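Two-arm sim project, wheel handling task: grip question
Club Projects > Simulation

ollton_mentor
Hi everybody! I help out with the Ollton robotics club and we're deep into our spring project, which is two simulated arms and a steering wheel. The kids picked the wheel themselves (they wanted something round and awkward, and boy did they get it). Right now the two grippers go to the wheel, one near the hub and one on the rim at the right, and we're arguing over whether that's a sensible way to hold it. 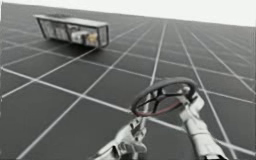 My own feeling is that the hub side should do most of the work and the rim side should just steady things, but two of my students disagree with me, loudly, and they may well be right. We have 144 runs logged and would like to settle this before April.

gearbox_gran
Oh, what a fun project! I'd go rim and rim, though, one hand at nine and one at three, same as you'd drive. Our Ustier team tried a hub grip last year and the fingers kept fouling the spokes.

BFankhauser
I have to disagree with gran, much as I love her posts. Rim and rim means the two arms fight each other whenever your timing is a little off. Check your contact settings first, and ask me if you get stuck.
Benedikt Fankhauser

ollton_mentor
Thank you both! We'll try 26 runs each way and I'll post the logs, squabbles included.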